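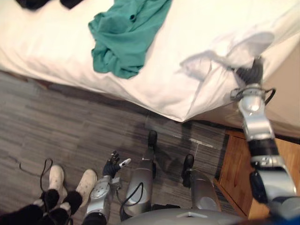

Figure 3: Head camera view, sheet task. Right hand has a raised part of the sheet near the bed corner, green cloth still on top.

4.2 Collecting the bedroom demonstrations

All bedroom data was recorded in one furnished room at the Trelora site. One bed, one nightstand, same humanoid throughout. Operators drove both arms by teleoperation, the legs stayed in balance mode and took no commands from the operator except for short steps between episodes. Final set: 927 episodes after filtering, last batch closed 2022-12-03.

An episode starts when the operator presses record and ends at release of the sheet or at 50 seconds, whichever comes first. Long episodes were not trimmed. We tried trimming on an early batch in August and the policy learned to let go too soon, so we went back to full length.

Sheet corners are the hard case. Cloth moves fast once lifted and blurs in the head camera (Fig. 3), and the forearm hides a good part of the nightstand while the right hand is up. We kept such frames. Blurred frames are what the policy gets at run time as well, and dropping them left gaps exactly where the grasp matters. Joint positions for arms and fingers are logged next to the video, no force readings.

Clutter. Small items were left on the bed on purpose, moved by hand before each episode: crumpled cloth, dark items near the far edge. Placement was not scripted. Operators were told to vary it and mostly did, although Gautam's early sessions cluster near the middle of the matress. Not rebalanced.

A second person stood next to the robot during recording, within reach of the stop button. Feet and legs of this person show up in the lower left of many episodes. No masking was applied. We checked for an effect by holding out 39 episodes with no person in view, success on these was no worse than on the rest, but the number is small and we would not lean on it.

Labels: each episode has one line of text ("lift the corner", "pull sheet toward you") written by the operator right after release. Hou and Kioko then re-read all lines against the video and fixed 17 of them, mostly left/right mixups. Failed grasps are kept and flagged as failed, they are used for the value head only, see Sec. 5.1. Episodes with dropped camera frames were thrown out befor any of this and are not part of the count given at the start of the section.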